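Practicing your stitches at the kitchen table

I started keeping a practice corner over the winter, and a good many of you have written to ask how I go about it, so let me put it all down in one place while the kettle is on. I do mean practice, by the way - a real cut on a real person or pet belongs with the doctor or the vet.

Set yourself up where the light is good and bring the lamp in closer than you think you need. Black thread is the kindest to tired eyes on anything pale, and mine lives in an old Zuvley cookie tin with the needle holder and the little scissors. Lay down a tray you never plan to cook on again.

Work down the line one stitch at a time, each with its own knot, and try to cross the cut straight over. If the edges start to pucker up into a ridge, you are pulling harder than you need to, and I say that as a person who pulled too hard for all of June! Keep the long end of the thread in the tip of the instrument while you sort out the next one, and don't fret over a little gap at the bottom of the row until you get there.
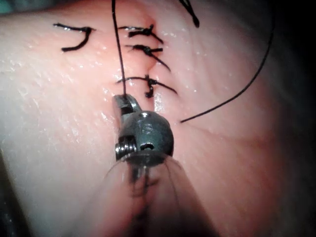
Stavros Vasilakis wrote in to say that he leaves his tails a good bit longer than I do, as the short ones kept slipping out of his knots, and that he trims the whole row at the very end.

I tried it his way on Sunday and I must say I liked it, though my scissors could stand a sharpening. Do pick up your snippets as you go - a wet bit of thread will cling to anything, and I have found them on my sleeve at supper. Wash the tools in hot soapy water, dry them well, and leave them open on a towel overnight.

Agnes MacLeish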